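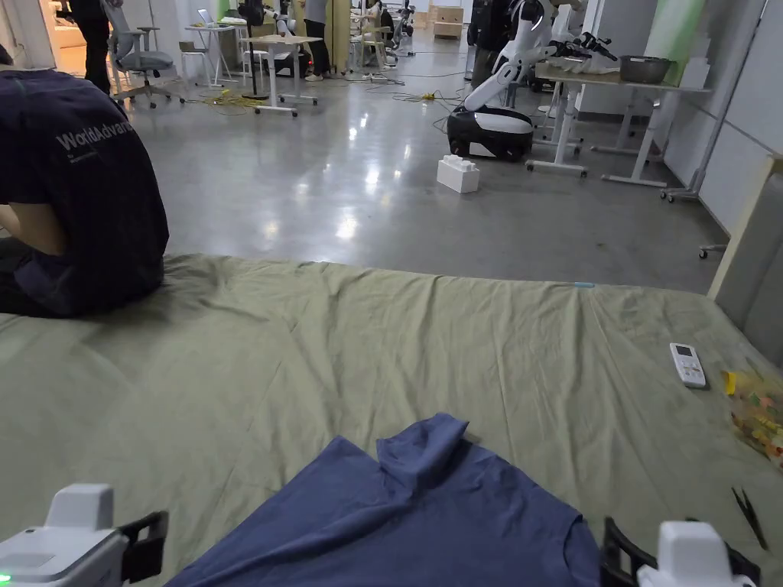 *Figure 7.1 A T-shirt between two hand-held grippers, with people and mobile equipment sharing the same floor.*

# Chapter 7: Keeping a Good Workspace

By now you will have worked through the chapters on guarding and on stopping distances, and you may well be hoping that the dull part is over. I'm afraid there is a little more to come! This chapter is about the ordinary space in which the work gets done: the floor, the cables, the things left lying within reach, and the people who sit and stand nearby while somebody else is busy with a task.

Most of us learn the rules of robotics from the machine outwards. We read the manual, we find the stop button, we learn how far the arm can reach, and only later (sometimes a good deal later) do we look down at our feet. In Figure 7.1 the job in hand is a crumpled blue T-shirt on a green sheet. Now let your eye wander. A person is sitting on the same sheet with their back to the work, a pair of tweezers lies near the corner, and on the concrete beyond there is a large toy brick in front of a mobile robot, with yellow cables trailing across the floor near the tables. Each of these belongs to a different section of this chapter, and I'd ask you to keep a finger in this page as you read on.

The house rules we shall lean on most are those drawn up at Ultdale, a shared training hall where cloth handling and mobile work go on side by side. Their first version ran to 41 clauses, which is far too many for anyone to carry in their head, and the people at Witham who borrowed it soon cut it down to something that fits on a wall. We'll look at both, as the long version is still the better one to learn from.

## What this chapter covers

- **7.1 Marking out the task area.** Where it begins and ends, and who may be inside it.
- **7.2 Loose items.** Small tools, bags and remote controls, and where they should live between tasks.
- **7.3 Floors and cables.** Routes for wheels and routes for feet.
- **7.4 People with their backs turned.** Agreeing a spoken warning, and using it every time.
- **7.5 Keeping a record.** The Plendbridge log, with its 2,062 entries, and what can be learnt from reading one slowly.

## Before you start

Take a sheet of paper to the room where you usually work and draw it from above, as it is today. Please don't tidy up first, however tempting it may be. Mark every cable, every chair and anything on the floor, and then draw a dotted line for each path that a person or a machine takes across it. Keep the drawing safe, as you will need it again in Section 7.3.

## 7.1 Marking out the task area

A task area is the space that has to stay the same while a piece of work is going on.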